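Looking at Ordinary Things
Week 4 handout: The Bottle
Instructor: Olga Escobar. Lab hours and lost handouts: Benjie Calimlim, room 35.

Reading for this week: Catacutan course pack, the chapter on packaging. Skip the section on jars. We tried it last year and people got upset.

Recap from last week. The Prullell teapot essays are graded. Most of you wrote very well about your grandmothers and rather less well about the teapot. This week's object was picked so that no grandmother can get in.

1. Why a water bottle

Because you stopped seeing it years ago. You can open one in the dark, and you probably can't draw one. In lab we'll test the second claim: five minutes, pencil only, no peeking into your bag. Keep the drawing. It goes in the back of your notebook, where it will embarrass you usefully in week 9.

Terms you need: cap, neck, shoulder, label panel, base. Yes, we borrow half of these from the human body. Write down a guess as to why before you look it up.

2. Ribs and ridges

A thin plastic wall bends when you squeeze it. Fold or ripple the same wall and it gets stiffer without using more plastic. Try it with a sheet of paper – flat, it flops; pleated, it will hold up your phone. Ridges on a bottle do this job and also give your fingers something to hold. On a cap, fine vertical ridges are all about grip.

3. Water as a lens

A full bottle bends light, so whatever you see through it has been moved, stretched or flipped. Labels are the usual victim. Check the far side of the label through the water and then walk around and check again. Note also what the base does to the light on the table. Beginners draw the shadow as one flat gray patch, and then wonder why the bottle seems to be floating.

Study set for sections 2 and 3:

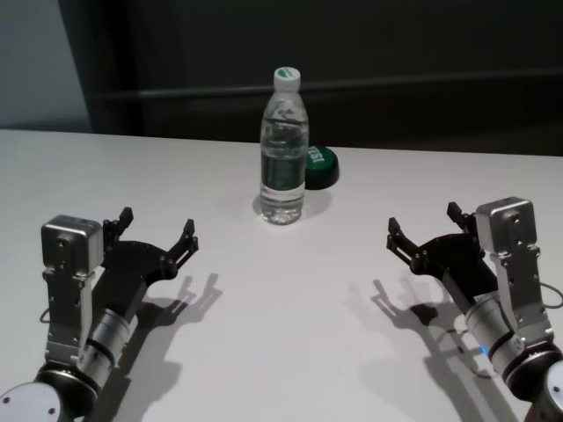
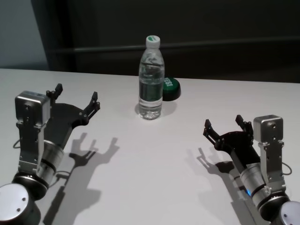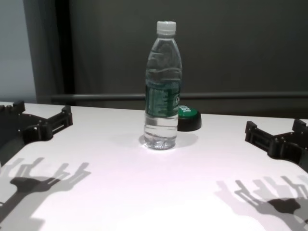 Fig. 4. Water bottle on a white tabletop, three views. The round green object partly overlapped by the bottle belongs to exercise (c).

4. Exercises (in the notebook, not on loose paper, Edora section included)

(a) Pick one view and write 10 sentences about the bottle. You may use "clear" once. You may not use "simple" at all.

(b) Compare the label in all three views. How green is it, and how sure are you? Say where your answer changes.

(c) Name the round green thing. Then list what you relied on, and what else it could be. Last year's answers included a lid, a button and a hockey puck, all defended with great confidence. Full credit goes to the list, so don't sulk over the name.

(d) Draw only the shadow at the base of the bottle. Leave the bottle out.

5. For next week

Bring a bottle of your own, full, cap on. Cap ON. The Rerness room has carpet now and we would like to keep using it. Notebooks are due to Benjie by 4 p.m. on lab day, and the slot in the door isn't wide enough for the spiral kind, so knock.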